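Two arms, one table, and a crumpled clear plastic bag

I've had the Rusta kit from Ellance on trial since July, and I'm finally ready to tell you all what I think (thank you for your patience, I know I promised this ages ago!). You get two arms, two black grippers, all the cables, and a login for the Flidlow lessons. My bagging tests have eaten up most of my evenings.

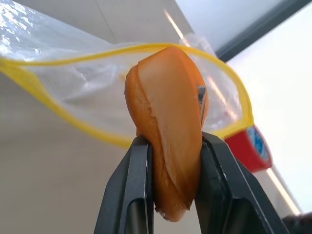 Wrist view, with the bag's yellow seal in back.

I love those fingers. They're plain and blocky, and swapping a pair takes me 4 minutes with the little wrench from the box. Thin stuff worried me more than chunky stuff, so I spent a whole weekend on straps and handles.
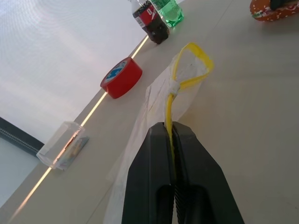 Seul-gi Koo wrote in to say that her set needed the grip force turned down to 20 before it stopped chewing up her bags, and that the manual still gives the old setting. Thank you, Seul-gi! I've gone with 20 too and I'm sticking with it.

Using both arms together is the part I'd pay for. The lesson is slow going, but do stay with it. 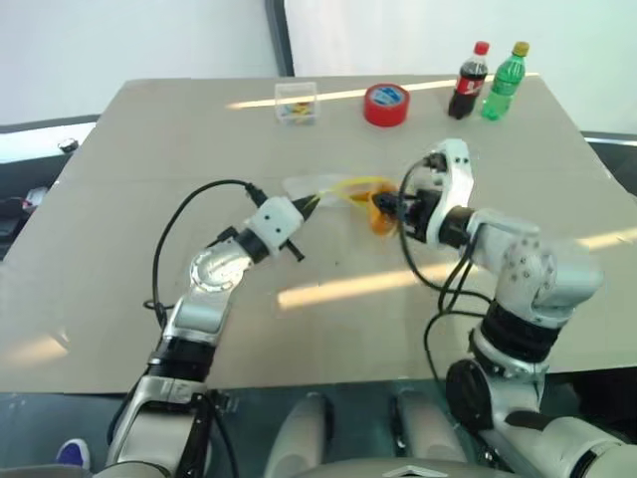 What it costs to keep

The rental is 228 a month, plus 70 for the extra lessons, and I went back and forth on that for ages. I keep my practice table simple, with the red tape and the two soda bottles along the far edge and the crumpled bag out in the middle, and I still haven't run out of things to try.

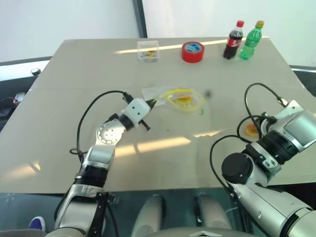

My biggest gripe is the cables. They arc up over the right arm in a tall loop, and I'd happily trade a lesson or two for some decent clips. Ellance tells me clips are coming, so I've signed up for another month.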